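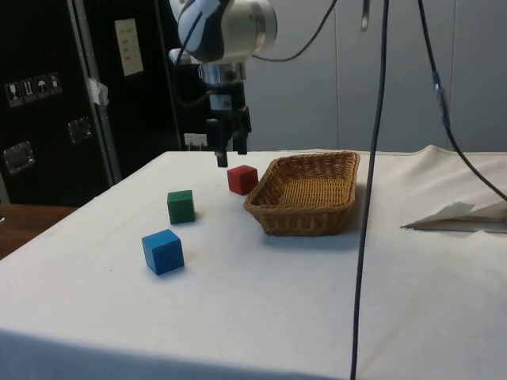

The Grorville Children's Library maintains a collection of play materials for loan to families, preschools and day care centers. Sorting sets are among the items requested most often, and this gallery presents one of them, the Redik set. It consists of three wooden cubes in red, green and blue, together with a shallow wicker basket. A white cloth is recommended as a play surface, and the colors stand out well against it. Borrowers may keep the set for up to four weeks.

2 min read

Putting away by color

In the simplest activity, an adult names a color and the child places the matching cube in the basket. The red cube lies inside the woven basket, with green and blue still out on the cloth. Children who know their colors well may be given two names at once and asked to keep to the order in which they were spoken. The Magesa branch uses this activity at its morning sessions for younger children.
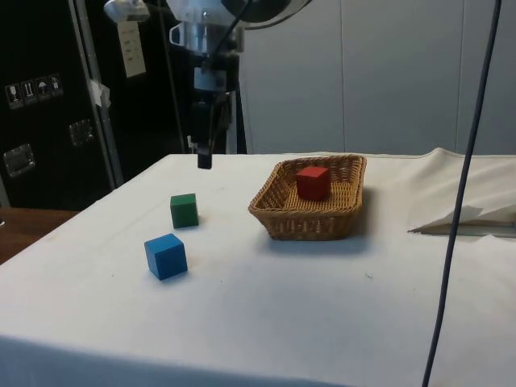

Setting out in a row

The basket is emptied and placed behind the cubes, within the child's reach. The cubes are then set out from left to right, and the child is asked which color stands in the middle. In the arrangement below, red is on the left, green comes next and blue is on the right, with a wider space before the last cube. Staff at the Undell branch suggest that the child close both eyes while two cubes change places.

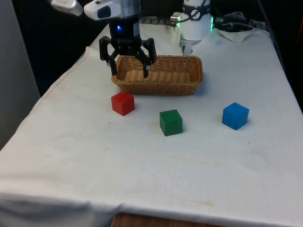 Page last changed: 12 June 2018

Sets are to be returned complete, with all cubes inside the basket. The cloth is not part of the loan, and any plain tablecloth may be used at home. Cubes should be wiped with a damp cloth and dried before return; they should not be soaked. Requests for the fall term open in October at all branches. Questions about the collection may be addressed to Brian Mutiso, Play Materials, at the Grorville main desk.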